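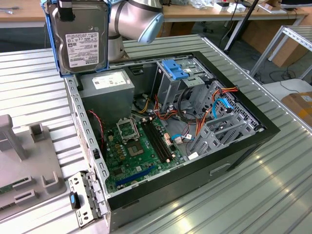

Clock resets to the wrong date after every power cut

Asked in Desktop hardware, Jan 30, 2023

I have an old office desktop that logs meter readings at our site in Flestelley. Since September the clock goes back several years whenever the mains is off for more than a few minutes. The logging program then refuses to write. I have set the time in the BIOS 7 times. Is this the battery or the board?

Answer 1 (accepted)

Most likely the coin cell. Test it before you order anything.

1. Shut down, pull the mains lead and hold the power button for 12 seconds.
2. Lay the case flat and take off the side panel.
3. Find the coin cell. It is round and sits on the motherboard itself.
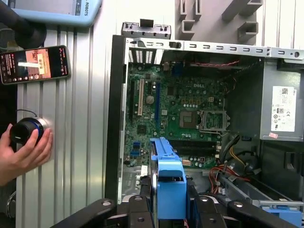
4. Press the retaining clip back and lift the cell out. Note which side faces up.
5. Measure it with a multimeter. A new CR2032 reads a little over 3 V. Replace anything under 2.8 V.
6. Fit the new cell, enter the BIOS, load defaults, then set date, time and boot order.

If the old drive mode was not the default, Windows may fail to start after step 6. Write the setting down first.

Answer 2

Same fault on a Naner box here. New cell cost 80p, fine ever since.

Answer 3

Also turn on network time sync. It won't cure a flat cell but the log will be right once the machine is online.

Viewed 295 times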